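I fold my pants on the floor, and I think you should too!

I know how that sounds. Most of us grew up with a mother or an aunt who folded on the bed, or on the kitchen table once the plates were gone, and the floor was where clothes went when you'd given up on them. But I've lived in small rooms for most of my adult life, and I have tried every surface in every one of them, and I keep ending up on my knees with a mat under me and the whole pile spread out within reach. It's wonderful. I want more people to try it.

Start with the bed, which everybody swears by. A bed is soft. You lay a pair of pants on it, you press along the leg, and the mattress gives, so the crease you thought you made is a sort of gentle suggestion. Then you pile the finished stack next to the unfinished heap, sit down to match socks, and the stack leans over like a tired dog. My friend Skye Imrie folds on her bed every Monday night and has slept beside a tower of T-shirts more times than she'd like me to print (sorry, Skye).

Tables are better, but who has a clear one? Mine in Karncombe held mail, a lamp and a bowl of keys, and by the time I'd moved all that I no longer felt like folding anything.
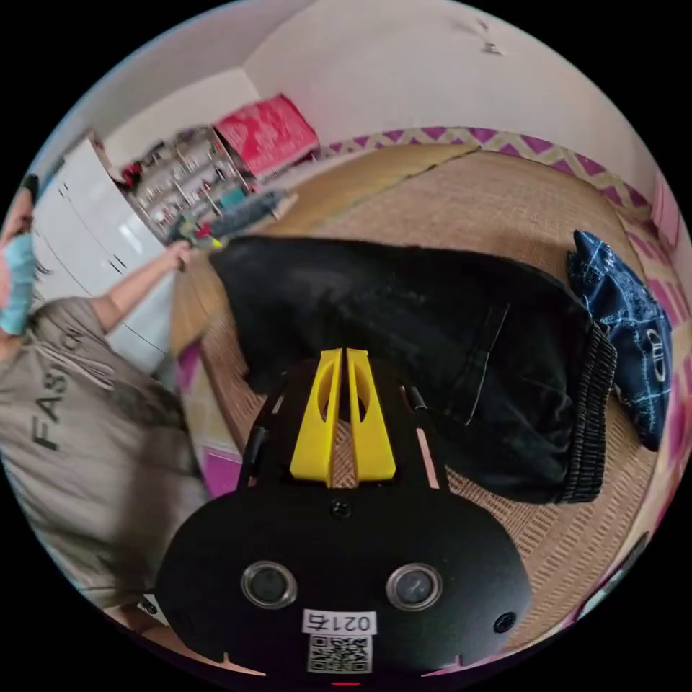 KARNCOMBE, April

A woven mat is the best folding surface I know. It's firm enough to push against and it has just enough grip that cloth stays where you put it. Black pants with a ribbed waistband, the stretchy kind that slither off a chair the second you turn around, will lie flat on a mat and wait for you. You can line up the side seam, smooth the leg with your palm, and fold again while the thing holds still. And if there's a patterned border along the edge, so much the better — you've got a straight line to square things up against, and it looks cheerful besides.

You also get room! On the floor I can push the things I haven't decided about over to the wall, keep the piece I'm working on in the middle, and reach the drawers without getting up. A cabinet with drawers and a crowded little shelf is all the furniture a folding corner needs. I won't hear a word against the crowded shelf, either. People who live in small rooms have bottles and odds and ends, and they have to stand somewhere.

Cường Lại, who lived in unit 402 when I was on the same hallway, argued with me about this for a whole winter. His case was knees. It's a fair case, and I've come around on part of it: if kneeling hurts, sit cross-legged, or put a cushion under you, or do half the pile and stop. He also said the floor is dirty, to which I say sweep it. Two minutes with a broom and you've got a clean floor as well as clean pants.

What I love most, though, is how the floor changes your pace. At a table I stand and hurry. Down on the mat I lean in, I reach across, I notice a seam that's starting to go and put that pair aside for mending. I've even started folding my towels in thirds, after years of saying I never would.

So this week, before you tip the basket onto the bed again, sweep a patch of floor, roll something firm out on it and get down there with your pants. Start with the black ones.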